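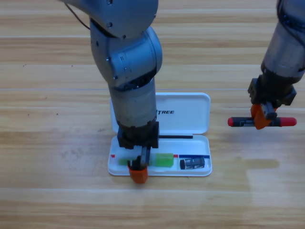
Cesto fingers on two arms at the pencil case. The right arm holds the marker above the table.

Cesto soft finger set for parallel grippers

Cesto is a set of replacement fingers for small electric grippers with parallel movement. It is made for people who need to pick up everyday things of different shapes with the same tool: pens, erasers, caps, small boxes, bags of screws. The fingers are orange, and this colour was chosen so that they are easy to find in a camera picture, also when the gripper body is black and the light is poor.

The set fits directly on the Drikovham gripper body. For the Kudo gripper an adapter plate is necessary, and it must be ordered separately. We don't offer a plate for other grippers at this moment, but the drawing of the hole pattern is available and a workshop can make one from it without difficulty.

What is in the box

One pair of fingers, left and right, with pads already mounted. One spare pair of pads. Screws and a small hex key. A printed sheet with the mounting order and the hole pattern. The gripper body, the cable and the controller are not included.

Main data

Weight of one pair with pads and screws: 112 g
Recommended load: up to 300 g
Opening between the pads, on Drikovham body: 100 mm
Colour: orange only

The load is given for a smooth plastic object held at its centre. If you hold a long object near its end, it can turn between the pads before you reach this weight. Please test with your own object before you plan the cell.

Why we test with a pencil case

Many customers ask us for results with cubes and cylinders, and we have those results also. But a cube is a friendly object. A pencil case gives more trouble in a small area. The tray is shallow, the edge of the tray is in the way of the fingers, and the open lid takes space on one side. An eraser lies flat at the bottom and offers only a low side to hold. A marker is round and wants to roll. If the finger is too thick it touches the neighbour object first, and if it is too thin it bends and loses the object on the way up.

We use an ordinary white plastic case on a wooden table, with the kind of contents a student would have: a black marker with red ends, a green eraser, and a few smaller pieces. Two arms work above the table so we can try picking from the tray and passing or placing in the same session. We leave the table surface uncovered, for the reason that customers often have similar tables and want to know how the pads behave when they touch wood.

Comparison with our thin metal finger

The earlier Drikovham finger is a plain metal finger with a narrow tip, and it is still in our catalogue. We compared it with the Cesto finger on the same object set. The short result is as follows.

For the marker, the soft pad is clearly better. It can come down on the barrel with a small error in height and the pad gives way a little. With the metal finger the operator had to correct the height for nearly every pick.

For the eraser there is less difference. The metal finger goes more easily between the eraser and the wall of the tray. The soft pad needs the eraser to lie a little free. When it is pushed against the wall, we recommend to move it first with one finger closed, and then pick.

For the thin black stick that lies near the hinge, neither finger is good. We got it out several times by pinching the end, but we would not promise this to a customer.

For small cylinders lying on the side, the soft pad holds well once it is closed, but the wide pad hides the object from a camera mounted above. A second camera from the side helps very much here.

Some users mount one soft finger and one hard finger on the same gripper. This is possible. The opening then becomes a little asymmetrical, and the zero position must be taught again in the controller.

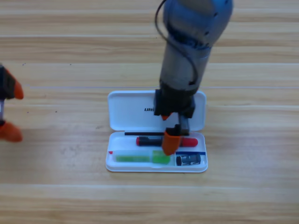 Casside, April 9, 2019

With this notice we inform customers that the pad of the Cesto finger has a new shape. The tip is more tapered than before, and the pad can be replaced without taking the finger from the gripper. The old pads can still be ordered until October.

The change comes from trials like the one with the marker lying in the tray, where the orange pad must come down onto the barrel between the two red ends and still stay clear of the transparent insert. With the old blocky pad, the lower corner met the insert too often. The insert was then lifted together with the marker, and the operator had to begin again. The new corner is cut at an angle, and we have seen this fault much less.

Existing fingers accept the new pads. You don't need to change the screws.

Mounting

Open the gripper fully and switch off the power of the arm. Remove the old fingers. Place the Cesto finger against the body so that the small mark is turned outward, and tighten the screws by hand first. Close the gripper slowly by hand and check that both pads meet over their full width. Only then tighten with the key. Teach the closed position again in the controller. The whole work takes 30 minutes the first time, and less when you know it.

Controller settings

Begin with low force. The pads are soft, and many new users close with the same force as they used for metal fingers. This doesn't hold the object better, it only presses the pad flat and wears it at the edge. For a marker or a pen, a low force and a slow closing speed is enough. Increase the force for the eraser if it slides.

If two arms share the same table, as in our setup, please set the clear distance between the grippers with the fingers fully open. The fingers stand out wider than the body, and this is easy to forget when the program was written for shorter ones.

Cleaning and wear

Clean the pads with water and a little dish soap, and let them dry before use. Don't use solvent. Ink from markers leaves a grey colour on the pad and doesn't change the grip. Replace the pad when the edge becomes shiny or when you see a small tear near the screw.

Orders and questions

Orders are accepted by email or by the order form. For the Kudo adapter plate, please write the year of your gripper, as the older bodies have a different centre hole. If you are not sure which finger is suitable, send us a photo of your object next to a ruler and we will try to give a fair answer, also if the answer is the metal finger. Technical questions about Cesto are answered by Sachiko Sakai, in English or Japanese.

© 2019 Drikovham, Casside | Contact: Sachiko Sakai, Gripper Products | Terms of sale | Back to top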